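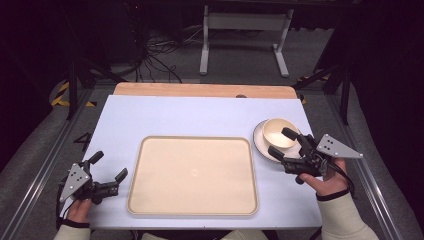

Nizar Qudah wants to know why a bowl needs a saucer at all. Can't it just sit on the table by itself? It can, Nizar, and plenty of bowls do! But a saucer has some clever jobs, and so does a tray, and once you know about them you'll start spotting them at every meal.

## The saucer: a little island

Fill a bowl with soup. Now carry it across the room. Did it slop? It nearly always slops! Liquid keeps moving after you stop, so when your feet halt at the table the soup carries on, climbs the side of the bowl and dribbles over.

A saucer catches the dribble. Look closely at one the next time you have it in your hands. Most saucers curve up gently towards the outside, so a spill runs back to the middle and stays there. Some have a shallow ring in the centre too, which stops a cup from sliding about.

Saucers help with heat as well. A bowl of hot porridge can be too warm to hold, but the saucer underneath stays cooler for a while, and it gives your fingers somewhere safer to go. (Always ask a grown-up to move anything really hot.)

## The tray: a table you can carry

Think about setting the table for breakfast. Bowl, saucer, spoon, cup, jam, toast — that's a lot of walking back and forth! With a tray you can do it in one trip.

The most important part of a tray is its rim. Even a low one makes a big difference, because a bowl that starts to slide will bump into it and stop. Rounded corners are handy too. Crumbs get stuck in sharp corners, and a cloth wipes round a curve much more easily. They also hurt less if you walk into one!

## Where does the heavy thing go?

Here's something to try. You need a tray, an empty plastic bowl and a small bag of rice.

1. Put the bag of rice in the bowl.
2. Put the bowl at one end of the tray.
3. Lift the tray a tiny way off the table, with one hand at each end.
4. Put it down, slide the bowl to the middle and lift again.

Could you feel it? With the bowl at one end, one hand does nearly all the work and the tray wants to tip. With the bowl in the middle, both hands share the weight. Every object has a balancing point called its **centre of gravity**, and carrying is easiest when that point is right between your hands.

Ctibor Halás tried this at the Tondley Children's Kitchen with 14 of his friends. They all found the middle easier, and two of them then asked if they could eat the rice. (Not until it's cooked!)

## Why are bowls round?

Some aren't! You can buy square bowls, and they look rather smart. But try chasing the last pea round a square one. A spoon has a curved edge, and it fits snugly against a curved side. In a corner the pea can hide.

Round bowls are also simple to make on a potter's wheel. The clay spins while the potter's hands stay almost still, and the sides rise up in a circle. It's brilliant to watch if you ever get the chance.

## Laying a place

To set out your own bowl, put the saucer down first, a little way in from the edge of the table so that elbows don't catch it. Lower the bowl gently onto the middle of the saucer, using both hands. Then the spoon goes on the right.

Is your bowl wobbling? Check for a crumb underneath. Even a very small one can make a bowl rock, and the cure is to lift it up, brush the crumb away and try again.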